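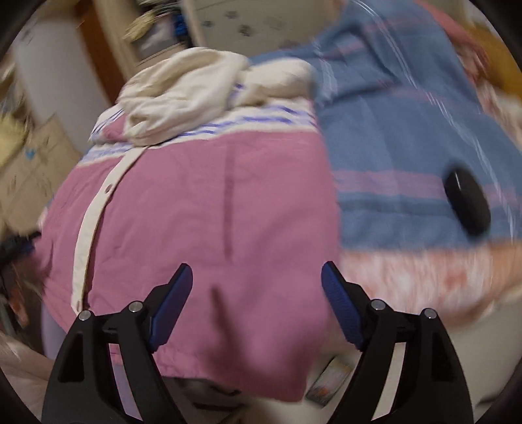 Pink garment and striped band, with the cream fabric on top. Household textiles review, first day.

Saturday, December 1, 2018

The annual review of clothing and household cloths began this morning, in accordance with the schedule adopted for this residence in August. The purpose of the exercise is to reduce the quantity of textiles held in the bedroom closet and the hall chest before the winter bedding is brought into use.

The method is unchanged from last year. All items are placed in a single heap and assigned to one of four groups: retain, repair, donate, or cut for cleaning cloths. An item may not be returned to the heap once it has been assigned. The author broke this rule twice before lunch, on both occasions over a gray cardigan.

Pink garments presented the first difficulty. Dusty pink was purchased with some enthusiasm during the Prellorier years, when the apartment on that street had white walls and very little daylight. The shade has been less useful since the move. It was nevertheless decided that large pink pieces would be retained for one further season, subject to inspection of the hems and seams.

Striped items were considered next. Those in purple and blue combine poorly with most of the present wardrobe and were referred to the donation group, with the exception of one scarf from Mazurek, the fabric store that closed its downtown branch. Its replacement cost would now be 20 dollars at the least.

Cream fabrics require separate handling. They are to be shaken out, checked for marks in good light, and washed apart from all colored items. Marks which do not respond to a second wash will be accepted, and the piece will be moved to the cleaning cloths. Straps and ties are to be fastened before washing.

Storage will be provided by six Flaro boxes already on hand. Labels are to be written in pencil. The larger Juvix bag, although advertised as suitable for blankets, split along the zipper last winter and will not be used again.

The donation group will be delivered next week. Work on the hall chest has been postponed until the ironing is complete, and the gray cardigan remains on the chair.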